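The Tray

When my aunt Asnakech Admasu went to live with her daughter in Brildale, she left me the apartment and everything that was in it. I was happy about the apartment. About everything that was in it I was not so happy.

I began with the big furniture, as people do, and after two weeks only the small things remained. They lived in drawers, in coat pockets, behind the radio, in the cups we never drank from. My neighbor Afshin Yazdani, who had moved many times in his life, told me to put them all on the floor of the living room and to sit down among them. "You must be at the same height," he said. "Then you can decide."

So I sat down. I took a flat cardboard tray, the kind that comes from the grocery store, and I made a rule. What is in the tray goes to Aunt. What is on the carpet waits.

The first thing I put in it was a clear tube with a thin white rod inside, marked with very fine lines, and something red and white above it. I turned it in my hand for a long time. I did not know what it was for. It could measure something, I thought, but it did not say what. 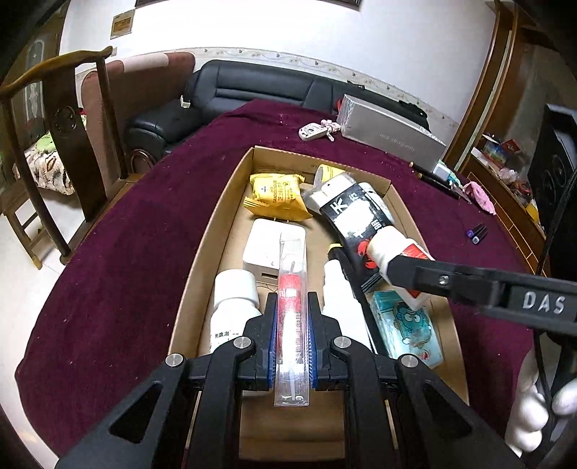

Page last changed: April

I called my aunt and told her about the tube.

"Red and white?" she said. "Keep it."

"What does it measure?"

"Did I ask you what it measures? Keep it."

Behind her I could hear a television and a child who was practicing the flute. She asked if I was eating. I said yes. She asked what, and I had to think, and she laughed at me.

After that she wanted to hear about everything. I read to her what I could read, and what I could not read I described. There was a black packet with small red crabs on it. "From Obsa," she said at once. Obsa Hailu had worked on the ships from Tarkby, and when he came home he always brought food that she was afraid to open. He brought a yellow package too, with writing that neither of them understood. She put it in the cupboard and dusted it for four years. He believed she had eaten it and that she liked it very much, so he brought more.

"Why did you not tell him?"

"He carried it such a long way," she said.

I had met Obsa Hailu only one time, at a wedding, when I was 10. He gave me a coin with a hole in it and showed me how to look at the moon through it. I had not thought about him for many years. Now I asked where he was living, and my aunt was quiet, and the flute stopped and began again from the start.

"He is in Senach," she said. "He has a garden. He writes to me."

"Do you write to him?"

"I am going to," she said. "I was going to, and then I had to move."

We spoke until it was nearly dark and I had to stand up to turn on the lamp. My legs were stiff. From above, the carpet looked like a market after closing time, and I could not see that I had done any work. I had taken things out of the tray and put other things in, and some of them had made this trip more than once.

There was one small container with a white cap that I kept in my hand while she talked. A date was stamped on the top. I read it to her, and I waited for her to tell me a story about it.

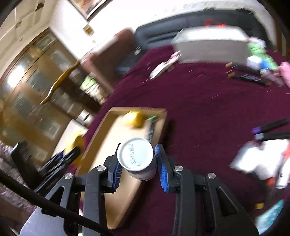 The little container with the date on its cap, over the tray.

"That one I don't know," my aunt said.

"It must be yours. It was in your drawer."

"Many things were in my drawer. Maybe it is Selamawit's." Selamawit Beyene had rented the back room for one winter and had left behind a hairbrush, a debt of 200 and a very good recipe for lentils. "Put it on the side for her."

"Will she come for it?"

"No," said my aunt. "But put it on the side."

I put it on the sofa, where it was not in the tray and not on the carpet. I had no rule for the sofa.

The next morning Afshin came with tape and a pair of scissors. He looked at the tray and at the carpet, and he asked which one was going to Brildale. I told him it was the tray - and also the markers, for the child, and also a sheet of paper and an envelope that I had bought downstairs, with a stamp already on it and the name of the street in Senach written in my best letters.

He cut the tape. I held the sides together while he closed them.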